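Home | News | Safety | Archive | Contact

Print this item | E-mail this item

Gripper Notice: Fingertip Fault in the Laundry Collection Work

Flisix has paused part of its laundry collection work following a fault in the hand-held grippers supplied by Ostermann. The fault was first reported in February, when a fingertip pad worked free during a session and was later found inside a folded blanket. No injury resulted. Two further reports followed, both from the Sendus site, bringing the total to 3.

A review of 1,527 recorded sessions showed that the trouble begins well before a pad comes off. The pivot screws at the base of the finger linkages lose their tightness with repeated use, and the fingers then close slightly out of line. Thick, soft items such as sweatshirts make the effect worse, as the operator tends to squeeze harder when a fold slips away. Socks and other small pieces caught in a larger garment are a particular concern, for a poorly aligned grip may pull on both items at once.

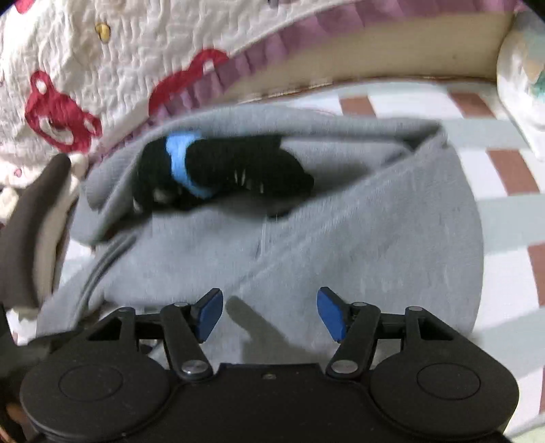
The pause drew a response from the Horotard site, where operators asked whether a check at the start of each shift would be enough; one wrote that the screws on their unit had passed in the morning and were loose by 2 in the afternoon. The point has been accepted. Checks will now be made at the start of the shift and again after the midday break.

Until replacement screws arrive from Ostermann, operators are asked to observe the following. Both base screws are to be tested by hand with the gripper unloaded. A unit with any side play in either finger is to be tagged and set aside, and must not be retightened on site. Fingers should be kept clear of the linkages while the grip is closing. If a pad is missing, all bedding and clothing in the work area must be searched before anything is returned to its owner.

Sessions recorded with a tagged unit should be reported to the Flisix data desk so that they can be held back from training use.

Contact the safety office | Copyright Flisix | Back to top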